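Damián Ledesma swears by the Montecinos gripper controller. Bianka Jakab swears at it. I've been left to decide between that and Skudurley, armed with a simulator, a kettle and an unreasonable amount of May.

The Montecinos closes at one speed until it feels something and then has a think. With the plain blocks it was lovely. So I moved on to the small printed thing with the 13 on it, which has corners where you don't want corners, and left the big clay jug on the table to give the planner something to worry about.

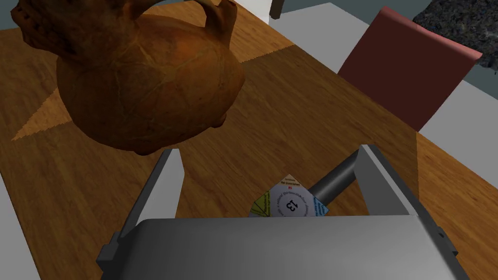 Skudurley creeps in over the last bit and fusses with its angle. Very polite, very slow. I gave each controller 400 goes from the wrist camera and Montecinos dropped fewer, which I haven't told Bianka yet. It also gets through the batch in 1,474 seconds against Skudurley's 2,026, so there goes my theory that haste would cost it.

Then there's the camera question. The wrist view is all fingers and wood grain, marvellous for the last few centimetres and hopeless for planning a reach. The head camera gets you the table, the teapot, the doorway and a decent helping of Van Gogh, plus a great white slab of the robot's own chest across the bottom.
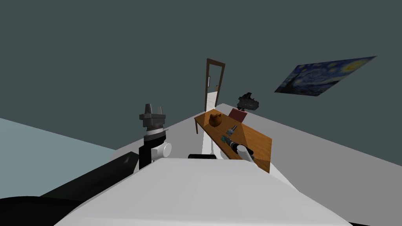 I tried masking the chest out and Montecinos promptly got worse. Damián thinks my mask is eating the near edge of the table. He's probably right, and he's being insufferable about it. I'll redraw it tonight and run the two-arm set again, both controllers, same seeds.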